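My son came home from the NICU in September on two medicines and a vitamin, and by the first Tuesday I had already drawn up the same dose twice and poured one down the sink because I couldn't remember if I'd given it. So I bought the Provine Night Log, a bedside feeding and medication tracker from Wodmont. We've used it every day for 90 days now, and I have opinions!

It's a little screen with two big buttons on the front, one for feeds and one for meds. You press the button, it stamps the time, and the screen shows how long it's been since the last one. You can add an amount with the wheel on the side (ounces or milliliters, and please check which one you're in, I got this wrong for a whole weekend). 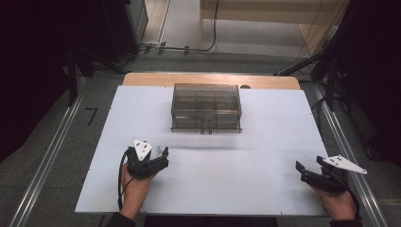
*Smoky organizer box on the table, small compartments inside.*

What I love is that it works half asleep. I tried three phone apps in the hospital and every one of them wanted me to unlock something, scroll past a tip about tummy time, and tap a tiny pencil. With this I reach over and smack the button. The light is a dim orange that never woke him, and my husband, who will not use an app for anything, uses it without being asked.

The summary page is the other big win. At our follow-up the nurse practitioner, Witold Wieczorek, wanted to know how much he was taking overnight compared to daytime, and I just turned the screen around and showed him. We had 669 feeds logged by then – he laughed and said most parents bring him a napkin. He moved the evening reflux dose earlier based on what he saw, and I don't think I could have told him any of it from memory.
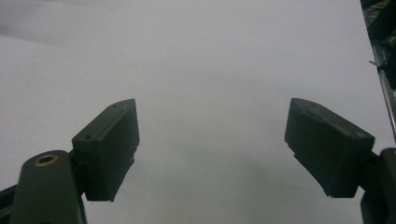
Now for the grumbling. The med button only handles one schedule nicely. If you have a baby on a twice-a-day medicine and an every-eight-hours medicine, you have to hold the button down to switch, and the screen for that is cramped. I put colored tape on the syringes to match. Setup was also a pain. The Wi-Fi dropped over and over until I called support and got Sheldon Sandhu, who was very patient with a woman crying about a router.

The alarm is too polite, too. I slept through it once, and I've turned on a phone alarm for the 2 a.m. dose ever since.

I looked at the Brovmont before buying and skipped it over the monthly fee. A mom in our preemie group has the Choo one and likes it, but it only does feeds.
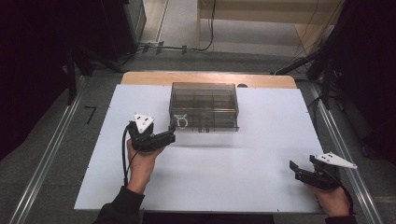

*The divided box again, with its little white handle or clip in front.*

Would I buy it again? Yes, for a baby with meds. For a healthy full-term baby I'd probably use a notepad and spend the money on takeout. Four stars from me, and I'd go to five if they fix that med screen. We're at 1384 button presses and the feed one is starting to squeak.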